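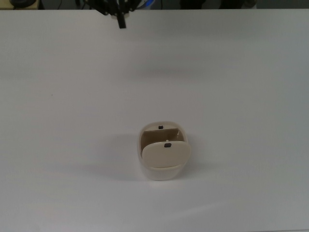
Home Articles Household Kitchen Index Log in

Rounded square container

A rounded square container is a small household vessel, usually moulded in plastic, whose footprint is a square with softened corners. It is used for keeping dry goods, leftovers, sewing notions, screws and other small items. The form is also called a soft square or, in older trade lists, a squircle tub.

Form

The shape lies between the round tub and the true square box. Square boxes fill a shelf with little waste but are awkward to wipe out, as crumbs and grease collect in the corners. Round tubs clean easily and leave gaps when stood side by side. The rounded square gives up a little shelf space in return for an interior that a cloth or spoon can reach throughout.

Walls normally taper slightly towards the base. The taper allows the moulding to be released from the tool and lets empty containers nest. Household sizes are often sold in sets of 5, the largest in the Drikano range measuring 130 mm across.

Materials and colour

Polypropylene is the usual material. Polyethylene is softer and is commonly chosen for lids. Containers may be clear, tinted or opaque. Cream and off-white were favoured by several makers for kitchen ware, partly for their match with enamelled goods, and remain in production. Pale opaque plastics show tomato and turmeric stains readily.

The designer Sadao Wada, who drew the Stosero series, specified a cream body with a corner radius of 25 mm. His notes describe the radius as the smallest that would admit a fingertip wrapped in a dishcloth.

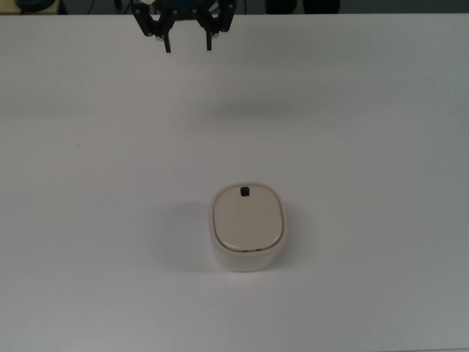
Use and care

Containers intended for food should be washed in warm water with a mild detergent and dried before being closed. Abrasive pads scratch the surface and make later staining worse. Suitability for the freezer, microwave oven or dishwasher varies and is generally marked on the base.

Collecting

Early Stosero pieces are collected on a modest scale. The catalogue compiled by Crescencio Ortuño lists 106 variants, including those sold under the Salian name for export. Pieces with their first lid command higher prices.

See also: Canister; Lunch box; Nesting bowl

Comments

Imad Kassab: The Salian lids do not fit the Stosero bodies, whatever the sellers tell you. The rim is deeper.

Julián Esteban: Is there a source for the fingertip remark? I have only seen it in the Ortuño catalogue.

Bonifacio Montes: Bicarbonate paste left on overnight shifts most of the turmeric. My mother kept buttons in hers, so it never came up.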